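**Part-time shop manager wanted for our village shop in Covton**

We are looking for somebody friendly, steady and reasonably good at sums to run the community shop in Covton from the new year, and if you have wandered onto this page by accident while looking for something else entirely, do please stay and read it anyway, as that is more or less how our last manager found us and she stopped for 9 years.

A bit about the place first. Covton has 300 people on a good day, a primary school, a chapel that is now mostly used for choir practice, and a bus to Ravum that comes when it comes. The shop used to be the post office, and when that closed a good many of us put in what we could to keep the door open. We now have 88 members, each with a share and each (you will find) with an opinion on the bread. We sell the ordinary things people run out of, along with eggs, local honey, newspapers, stamps, birthday cards and a frankly surprising amount of cat food. We have moved across the road into the old bakery, which is bigger and lighter and has a proper back room, and whoever takes the job will have a real say in how it is set out and what we stock. Please come with ideas! We have argued about where the cheese should go for so long that a fresh pair of eyes would be a kindness.

**What the job involves**

You would be in charge of the shop day to day: ordering, pricing, keeping the till straight, checking dates, and looking after the rota for our two Saturday girls and the handful of neighbours who help out on weekday mornings. You would deal with the wholesaler and with the smaller suppliers, some of whom send invoices and some of whom send a note on the back of an envelope. Once a month you would sit down with me and go through the figures, usually over soup.

There is also a fair amount of talking. For several of our customers a trip to the shop is the main outing of the day, and we would like them to be met by someone who is glad to see them and isn't looking over their shoulder at the clock.

**What we hope you'll bring**

Some shop or café experience would be a great help, and so would knowing your way round a simple spreadsheet. You'll need to be able to lift a crate of milk, or be good at asking somebody else to. A food hygiene certificate is useful, but we will pay for the course if you haven't got one. You don't need to live in the village, although you'd want your own transport in winter, the bus being what it is.

**Hours and pay**

The post is 24 hours a week over four days, with every other Saturday and no Sundays. Pay is £1486 a month before tax, with paid holiday on top and a staff discount on everything except stamps. The shop shuts for a week in July for the village fête and a good scrub, and you would be paid for that week too. There's a trial period of three months, and we'll have a proper chat halfway through so that neither of us is left wondering.

**How to apply**

Write us a letter, or an email if you prefer, telling us who you are, what you've done and what you think makes a good small shop. It needn't be long and we won't mind the spelling. Put the names of two people who will speak up for you and hand it in at the counter, marked for Anastasia Margaritis, or ask there for the email address. If you'd like to look round first, come in any afternoon and say you've seen the advert, and somebody will put the kettle on. 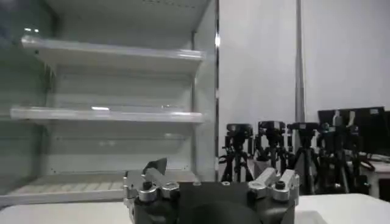
We'll reply to everyone who writes, even if it takes us a little while, and we hope to have the new manager settled in before the daffodils are out.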